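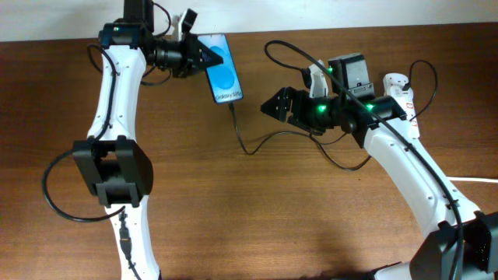 A lit phone screen - bright blue, with two big pale blue circles and the name Galaxy S10e in white at the bottom.

What makes a phone screen glow?

Skodutine Science Corner, July 2023

Quick one this month. Phone screens. You look at them all the time, but what are you looking at?

Tiny lights. Or tiny coloured windows with a light behind them. Depends on the phone, and we'll get to both.

Dots, dots, dots

A screen picture is made of dots called pixels. Very small. Much too small to pick out one by one when you hold a phone the normal way. Your eyes blur them together, so a big patch of blue looks smooth, like paint. It's like standing at the far end of a football pitch and looking at a crowd all in blue shirts. From there it's one blue shape. Walk up close and it's lots of people.

Circles work the same way. There are no round dots needed to make a round circle! The pixels sit in straight rows, like squares on maths paper. Try it: draw a circle on squared paper by colouring in whole squares only. Looks like a staircase round the edge. Now do it again but bigger, 20 squares across. Better. At 100 squares across (tape some sheets together, get a friend to help colouring) it starts to look properly round from the other side of the room. Phone screens use squares so tiny that you don't notice teh steps.

Three colours, that's your lot

Each pixel has smaller parts inside it. Red, green and blue. No yellow, no pink, no orange. So how do you get yellow?

Mix the light. Red light and green light together look yellow. All three turned up together look white. All three off, black. This isn't like mixing paint, so don't try it in the paint pots - you'll get brown.

A bright blue screen is mostly the blue parts doing the work. For pale blue, you turn up the red and green as well, which pushes it towards white. And the white letters have red, green and blue all shining together. Same little lights the whole time, just turned up or down.

Two kinds of screen

Kind one has a light at the back, always shining while the screen is on. In front of it are millions of tiny shutters and colour filters. Shutter open, light gets out. Shutter closed, it doesn't (a little bit leaks, so black can look greyish in a dark room).

Kind two has no back light at all. Every little red, green and blue part makes it's own glow. Want black? Switch them off. Simple.

Both kinds need electricity, and that comes from the battery. A brighter screen uses more of it. If you're on a long car journey with a film to finish, turn the brightness down a bit.

How a finger works a screen

Under the glass is a see-through layer with a tiny bit of electricity in it. Your skin can carry electricity. Far too little to feel, don't worry. When your finger touches the glass it changes the electricity in that one spot, and the phone works out where you are.

A woolly glove? Usually no good, the wool gets in the way. Some gloves have special thread in the fingertips for this.

And the table?

Compare a screen with a wooden table for a second. Tables don't glow. You only see one when light from a window or a lamp bounces off it into your eyes. Turn all the lights off at night and the table vanishes, but a phone left on top still shows up fine, making its own light.

Look at the lines in the wood while you're there. That's the grain. It comes from how the tree grew, year after year. Reddish-brown wood sends back more red light to your eyes and soaks up a lot of the blue. So a table and a screen both send colours to your eyes, they just get there differently.

Things to try

The torch mix. You need 3 torches and see-through sweet wrappers in red, green and blue. Wrap one colour over each torch, dark room, shine them on a white wall so they overlap. Ask a grown-up before you raid the sweets.

The dark room test. Sit with the lights off for 5 minutes. What can you see now that you couldn't at the start? Then switch on a screen, brightness right down, and look at which things near it show up.

Don't try: water drops on a phone to see the pixels. People do it, but phones and water, no. Use a magnifying glass.

Words to know

Pixel - one dot of a screen picture
Filter - something that lets one colour of light through and stops the others
Grain - the lines in wood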